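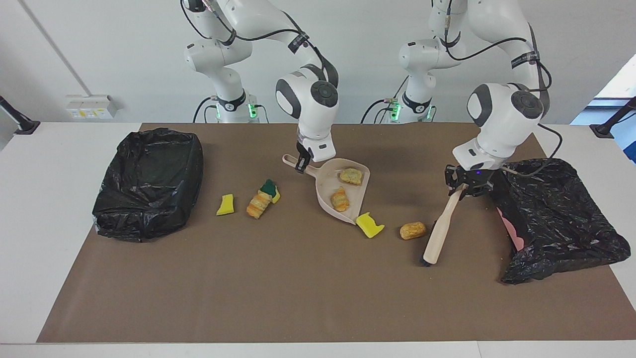 Should you sweep crumbs off a table before you wipe it, or is a damp sponge enough?

Sweep first. A damp sponge picks up a few crumbs and turns the rest into paste, and pastry crumbs leave grease behind as well. Brush everything dry into a dustpan, empty the pan, then wipe.

Home Forums Kitchen and Table Cleanup New Posts Search Log In

Table brush and dustpan vs. sponge after pastries
Started December 21, 2020
2749 views

sobia_niazi
I put the short version at the top because it gets asked every few weeks in the cleanup section. Now the longer question. We do a coffee morning at the Talpur Street hall and there are always bits of bread and pastry left on the tables. I cover the tables with brown paper from a roll. At the end I pick up the big pieces, brush the small ones into a dustpan and empty it into a trash bag. One of the other people who helps says the brush is a waste of time and I should fold the paper up with everything inside it and throw the whole thing out. Which do you do? I would also like to hear what kind of brush you use.

crumbtray
Fold the paper. You already paid for it and it has butter on it. Four corners in, roll it, done. I can clear a long table in under a minute that way.

ismael_rangel
I disagree with crumbtray. If the paper is clean apart from crumbs, you can get two or three uses out of it. A 300 foot roll goes fast when you throw away a sheet every time. Brush it off, look at it, and only throw it out if there are grease spots. We were buying the Ornard paper by the case until we started brushing, and now one case covers us well into the next season.

crumbtray
Two or three uses on a food table? No thanks.

ismael_rangel
The food is on plates. The paper catches what falls. If you are putting rolls straight on the paper then sure, change it.

pk_hadley
Agree with Ismael about plates. Also, folding only works if the table is empty. If you still have the sugar, the napkin holder and half the mugs out, you have to move all of it before you can lift the paper. With a brush you work around things.

sobia_niazi
That is my situation. People are still sitting there talking when I start.

On the size of things: I have found it's not worth brushing big pieces. They skip along and roll off the other side. A chunk of herb bread or a small layered pastry is quicker to lift into the pan by hand, with the brush only for what's left. Does anyone have a different way?

lowell_m
Same here. Big stuff by hand, small stuff with the brush. Keep the pan tilted a little so the front edge stays down on the table. If the front edge lifts, the fine crumbs go under it and you end up chasing a line of them across the paper. Short strokes toward the pan. Long strokes throw crumbs.

pk_hadley
For the brush, get a wooden handle and stiff-ish bristles. I had an Ivlow one with very soft bristles and it was fine for flour but it slid right over anything with sugar on it. Whatever you buy, keep it for tables only. Write TABLE on the handle with a marker. Somebody will use it on the floor if you don't.

crumbtray
Somebody will use it on the floor if you do.

lowell_m
Possible. Hang it up high then.

dot_in_duluth
Can I ask about the bags? I line a bin with a 40 gallon bag because that's what we have, and it slides down inside as soon as I tip the dustpan in. Then the crumbs end up between the bag and the bin. I have tried a rubber band and it snaps every time.

ismael_rangel
Your bag may be too big for the bin. A big bag has so much loose plastic at the top that it folds in over the opening. Try a smaller one, or pull the extra to one side and tie a knot in it under the rim. The knot takes up the slack and the bag stays put. I have not needed a rubber band in years.

dot_in_duluth
The knot sounds good. I will try it this week.
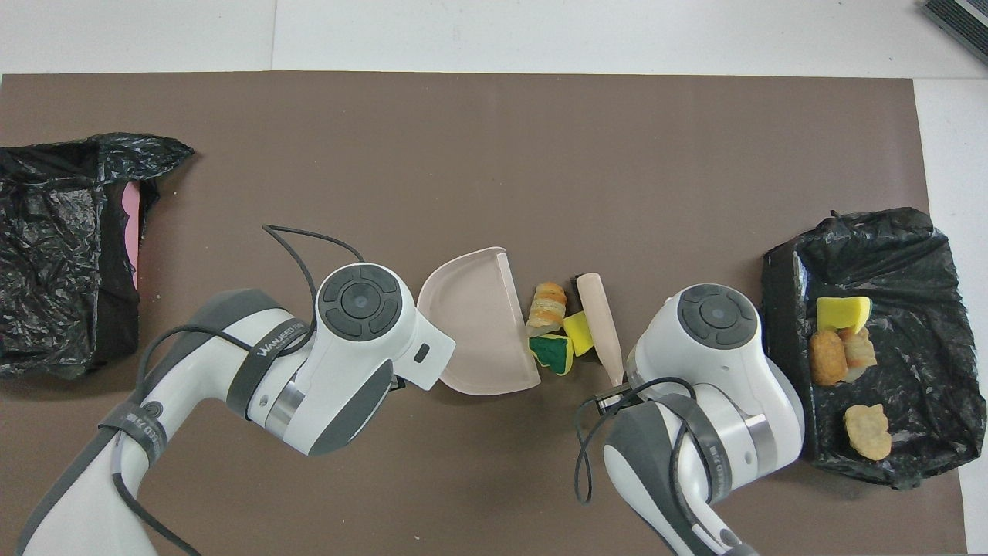
sobia_niazi
Bag placement matters to me more than bag size. I want the opening as close to the crumbs as I can get it, so the full pan travels a short way and nothing falls on the floor between the table and the bin. That means putting the bin up on the table during cleanup and taking it down again after. Dot, on your question, the black bag here is folded over the rim with a lot of plastic left over, and the extra trails off across the mat. It's a big bag for that bin and I would still rather have the extra outside than inside. The knot would tidy it up. The other thing I would change is the sponges. They are right up next to a pastry roll, and a sponge that touches pastry is full of flakes before you have wiped anything. I would move both of them away until the food was in the bag.

lowell_m
Bin on the table, I don't love that. The bottom of that bin has been on a floor.

sobia_niazi
I keep one that doesn't go on the floor. It lives on a shelf with the paper.

lowell_m
OK, then I have no complaint.

crumbtray
So now you have a special brush, a special dustpan and a special bin. I have a roll of paper and two hands.

sobia_niazi
The dustpan is not special. Pale pink, plastic, half round. It was the cheapest one.

pk_hadley
Half round pans are good at the corners of a table but I find them hard to empty into a narrow bag. I like a square one.

ismael_rangel
Doesn't make a difference to me. Put the edge well inside the bag before you tip, and tap it once. If crumbs stick to the pan it needs a wash. A greasy pan holds on to everything.

sobia_niazi
Good point about washing it. I wipe mine but I don't think I wash it often enough.

dot_in_duluth
What about the two-sided sponges with the green scouring layer? I was told they scratch painted tabletops. Ours are white and they already look tired.

lowell_m
Yellow side for the tabletop. Green side only for dried-on stuff, and test it somewhere first. On our white tables the green side left dull patches that show up when the light comes in low. They never came out.

pk_hadley
Or skip sponges for tables. A flat cloth covers more and you can see when it's dirty. I buy a pack of 80 and they go in the wash together.

crumbtray
If you put paper down you don't need either one.

ismael_rangel
You do if coffee soaks through the paper. It soaks through every paper I have tried, and that includes the Zudovum kind that's supposed to have a coating. You lift it and there's a brown ring.

crumbtray
Fair. I do wipe under it.

sobia_niazi
Can I ask about a mat in place of paper? Several people on here use a brown mat that covers most of the table and comes off in one piece. I can see it saving on paper. I am not sure how well it brushes clean.

lowell_m
Depends on the surface. If it's smooth it brushes about like a table. If it has any weave to it the crumbs settle in and you have to take it outside and shake it. Also check the fit. If it stops short of the table edge you get a strip where everything collects.

pk_hadley
Work from the outside in and that strip is no trouble. Brush the bare edge onto the mat first, then clear the mat.

dot_in_duluth
Update on the knot: it held all through lunch cleanup. More than I can say for the rubber bands. I went down a size on the bags too, so I can't tell you which one did it.

ismael_rangel
Glad it held.

sobia_niazi
What I am going to do for January is this. Plates for everything, so the paper stays cleaner. Big pieces by hand, brush the rest, bag close by. If the paper has grease on it, it gets folded up crumbtray's way and there's no brushing on that table at all. Sponges stay in the sink until the tables are bare.

crumbtray
I'll take half a win. Does the brush still have TABLE written on it?

sobia_niazi
Both sides of the handle.

pk_hadley
Anyone know where to get the square pans in metal? Our last one cracked along the front edge and I don't want another plastic one.

lowell_m
Hardware store, near the fireplace tools. Ask for an ash pan. They're heavier but the front edge stays straight.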